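Stivier queen sheet set in sage: two months in

I've been meaning to write this since September, when our old flannelette set finally wore through at the foot and I went down a very deep sheet rabbit hole. Percale or sateen, bamboo or cotton, thread counts up to 1000 (don't get me started). In the end I bought the Stivier washed cotton set in sage, partly for the colour and partly because it was $90 off at Cleswood. I have zero regrets about that bit!
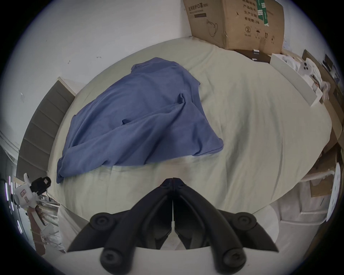

Thread count first, because everyone asks. Mine is listed as 581, which is such an oddly specific number that I sort of trust it. My sister-in-law swears by the 1000 stuff and I find hers slippery and warm, like sleeping in a raincoat. These are crisper and they breathe. They do crease, mind you. You get those soft diagonal wrinkles across the fitted sheet and they're back the minute anybody sits down or dumps a blue shirt on the bed, so if you want a hotel finish you'll be ironing, and I am not ironing a fitted sheet for anyone.

The fit was my big worry. Our mattress is a Boltetti and it's a tall one, and then I've got a wool topper on it as well. The last two sets I owned would ping off the far corner at three in the morning. The Stivier has elastic the whole way round and proper deep pockets, and it's pinged exactly once, when I'd put it on sideways (no "long side" label, which is my main grumble at this price).
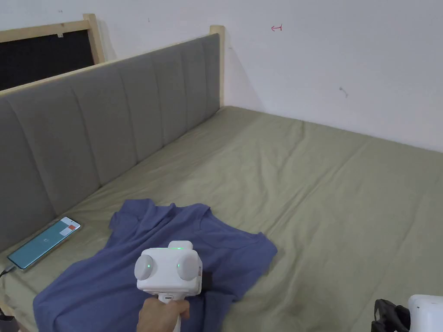
Sage sheet against the grey headboard. More olive in this light, but I like it!

The colour is a slippery thing, by the way. On the website it looked minty, in the packet it was nearly beige, and on the bed it changes with the time of day. I'd order a swatch if you're trying to match curtains.

Washing: I do a warm cycle, a short tumble on low, then out on the line if the weather's behaving. They shrank a touch the first time and haven't moved since. No pilling so far, which is more than I can say for the Soylu set I had before the flannelette. Those were bobbly inside a month and I'd paid full whack for them.
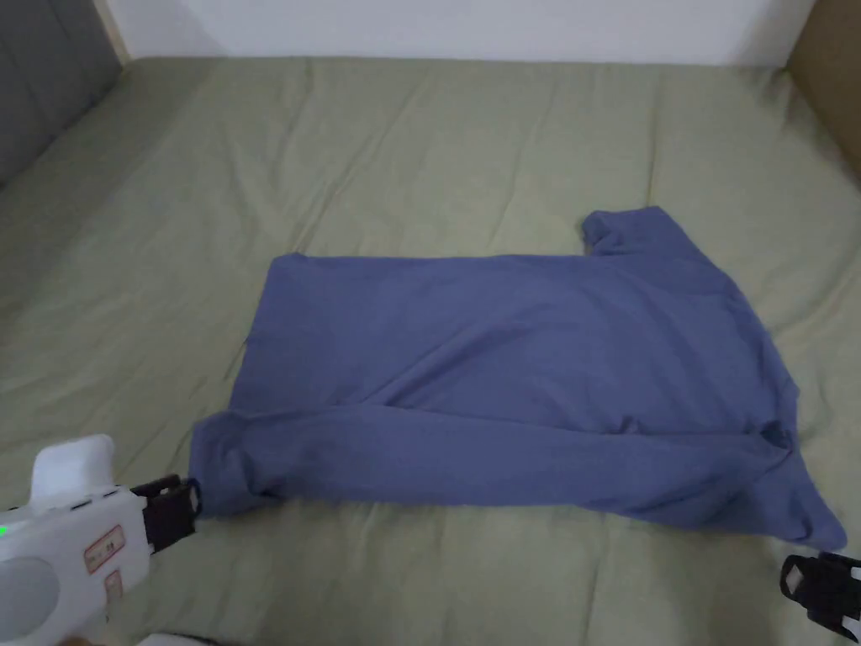
Pillowcases are the weak link. They're the open-ended kind with no inner flap, so the pillow creeps out overnight and I wake up with my cheek on the protector. The flat sheet, on the other hand, is lovely and generous, with a wide hem you can fold right down over the doona and enough left over for a decent tuck.
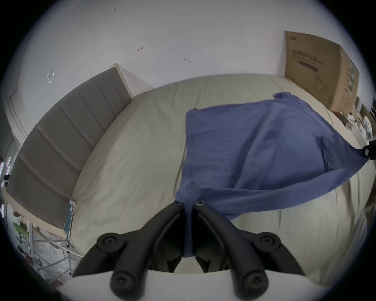 Would I buy them again? On sale, yes, and I've got my eye on the white. At full price I'd want that side label and a better pillowcase. Four stars from me, and I'll update if the elastic goes.

Posted 20 Nov 2025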